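Home Posts Litter log Kit Contact
Search this site Go

Logging the canal towpath, second season

February 13, 2023

The towpath group has now kept records for two seasons, and I have spent the last few evenings putting both sets into one sheet. The stretch is the same as before: from the Kunport footbridge down to the old Haddad yard, on the towpath side only. The far bank belongs to the yard and we have no permission to work there.

The method changed in September. In the first season we weighed full bags with a luggage scale and wrote down the total. Weight turned out to be a poor measure. A bag that has been rained on reads high, and one car tyre outweighs a whole morning of wrappers. From September we counted items by type at the end of each pick, on a tarpaulin by the footbridge, before anything was bagged.

Ruaridh Tosh drew up the tally card. It has eight rows: drink cans, glass, plastic bottles, film and wrappers, takeaway boxes, fishing line, dog bags, other. "Other" was too large in the first month and we split metal out of it, so that row is only comparable from the second card onwards.

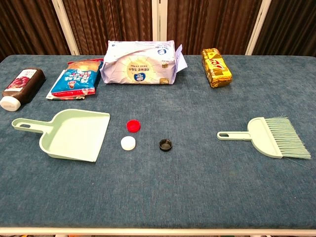

Film and wrappers came top on every card. The largest single pick gave 308 items, and 107 of those were in that row. Cans were second and glass a long way behind. Fishing line is a low number but takes the most time, as it has to be cut out of the reeds in short lengths and a hook is usually attached somewhere.

I divided the stretch into sections of 300 metres, using the mooring rings as markers. The section by the Mandau Road steps is the worst, which fits with the bench and the absence of a bin. There is a bin at the top of the steps, on the road, but the slot faces the traffic and you have to walk round it. I wrote to the council about turning it and have a reference number but no reply.

Two notes on kit. The cheap pickers with a plastic trigger last a few picks before the cable slips. It can be re-seated with a small screwdriver, but the next failure comes sooner. The metal ones are heavier and the jaws do not close fully on film. I use a metal one for cans and gloves for the rest. Bag hoops are worth having in wind - without one you need a second person to hold the bag.

Jordan Penrose has moved our sign-up list over to Natimico, so the old email thread is closed. If you were on it, you need to add yourself again, and please put your glove size in the notes field.

Still to do: scan the early cards, check the section lengths with a measuring wheel, and find out whether the canal trust wants the fishing line kept apart for recycling. I will post the sheet once the duplicate rows are out of it.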